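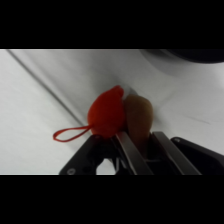
Temps de lecture : 8 minutes

16 février 2019

Ce que deviennent les objets perdus

Le service des objets trouvés d'Etier occupe le rez-de-chaussée d'un ancien bureau d'octroi, derrière la gare routière. La porte est vitrée, la sonnette ne marche plus et il faut frapper. Derrière le comptoir, deux employées se partagent la semaine. L'an dernier, elles ont inscrit 1160 objets au registre. Les parapluies n'y figurent pas. Ils sont rangés à part, dans un bac, et on les rend à qui sait en décrire un.

Styliani Christodoulou dirige le service depuis treize ans. Elle venait de l'état civil et pensait rester une saison. Elle a gardé de son premier poste l'habitude des formulaires remplis en entier : lieu de la découverte, heure, nom du déposant s'il veut bien le donner, état général. La rubrique « description » tient sur une ligne et demie. « Au début, j'écrivais "sac noir". Il y a trop de sacs noirs. Maintenant j'écris ce qui cloche : une fermeture remplacée, une tache, une couture refaite avec un fil d'une autre couleur. C'est ce dont les gens se souviennent. »

Le parcours d'un objet perdu est assez simple quand il est ramassé dans un bus. Le conducteur le dépose au dépôt de Kurnik en fin de service, une navette l'apporte à Etier le lendemain matin. Dans la rue, tout dépend du passant. Certains accrochent le gant à une grille, d'autres le confient à la boulangerie la plus proche, où il reste parfois des mois sur une étagère avant que quelqu'un pense à la mairie. Les commerçants de la rue Steyn ont pris l'habitude de faire un seul dépôt groupé, en octobre. Ce mois-là, le registre se remplit d'articles d'été : lunettes, chapeaux d'enfant, serviettes de piscine.

Les papiers d'identité sont traités le jour même. Les téléphones aussi, à condition qu'ils s'allument. Les clés posent plus de difficultés. Elles ne portent presque jamais de nom, ce qui est prudent, et se ressemblent toutes. Le service les classe par porte-clés, et c'est encore le moyen le plus sûr de les retrouver. Un propriétaire hésite sur le nombre de clés de son trousseau, rarement sur ce qui y pend.

Pour le reste, la valeur marchande renseigne mal sur l'énergie que les gens mettent à chercher. Un manteau de bonne coupe peut attendre toute la durée légale sans une seule demande. Un doudou est réclamé dans les heures qui suivent, par téléphone, puis par courriel, puis en personne. « Les parents arrivent avec des photos, parfois dix ans de photos, raconte Styliani Christodoulou. On voit la peluche vieillir. Je n'ai besoin que de la dernière. »

Il y a aussi les adultes. Un chauffeur routier est revenu trois fois pour une médaille sans valeur qui avait été celle de sa sœur. Une étudiante cherchait une trousse dont elle a cité le contenu de mémoire, jusqu'à la gomme. Une femme de Kurnik a appelé tous les lundis pendant un hiver pour un foulard, et a fini par ne plus en parler ; elle demandait des nouvelles du service, du chauffage, de la sonnette.

La règle fixe la garde à un an et un jour pour la plupart des objets. Les denrées partent aussitôt, les vêtements mouillés sont lavés ou jetés. Passé le délai, ce qui peut se vendre est remis aux Domaines, et les habits en bon état vont à l'association Fikilgate, qui tient une boutique de seconde main près du marché couvert. Les lunettes sont envoyées à un opticien qui récupère les montures. Il reste toujours une caisse de choses que personne ne prend : une chaussure seule, un couvercle, des pièces de jeu, des cadres dont on n'ose pas retirer la photo.

La commune a envisagé de confier le tout à une plateforme en ligne. Le déposant photographie l'objet, le propriétaire consulte les annonces, un transporteur fait le reste. Plusieurs villes voisines ont franchi le pas et en sont satisfaites pour les téléphones et les valises. À Etier, l'essai a duré huit semaines. Les fausses réclamations ont augmenté, surtout pour les écouteurs, et les personnes âgées continuaient de venir frapper à la porte. Le registre papier a été conservé, doublé d'un tableur que la collègue de Styliani Christodoulou met à jour l'après-midi.

Le budget est modeste et l'avenir du local incertain. Le bâtiment doit être rénové, et il est question d'installer le service à l'étage de la médiathèque, sans accès direct depuis la rue. Les deux agentes ont demandé un guichet au rez-de-chaussée. Elles attendent la réponse.

En attendant, les conseils du service tiennent en peu de mots. Appeler tôt, mais rappeler au bout de trois jours, le temps que les navettes passent. Décrire un défaut plutôt qu'une marque. Glisser un numéro de téléphone dans la doublure des manteaux et dans l'étui à lunettes. Et pour ce qu'un enfant emporte partout, en acheter deux tout de suite et les laver en alternance, de façon qu'ils s'usent au même rythme.

Le service est ouvert le matin sans rendez-vous, l'après-midi sur appel. Il faut frapper fort.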